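Small boxes, slow work

The workshop at Wondwood turns out up to 700 boxes a year, most of them small enough to carry under one arm. Valdis Pētersons cuts the sides in the morning and leaves the tops for after lunch, when the glue has set.

Tops are where a box goes wrong. Wood lids swell in September and stick until the heating comes on. Pētersons switched to metal a while ago, two flat plates laid side by side inside a wooden rim, and he has kept to it for the pale boxes.

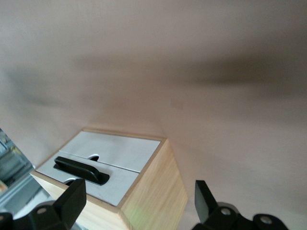
Ecaterina Matei would have stayed with wood. A metal top scratches, she says, and a scratch on a brushed finish can't be sanded out on a kitchen table the way a scratch on a lid can. She still sells the metal ones in her shop in Drivitz, and she tells buyers to wipe them along the grain of the brushing.

Pētersons doesn't argue — he has marks on his own box at home. What he checks is the gap. A plate that fits too tight will lift the rim with it, so he files the edges by hand and tries each one 7 times before the box is packed.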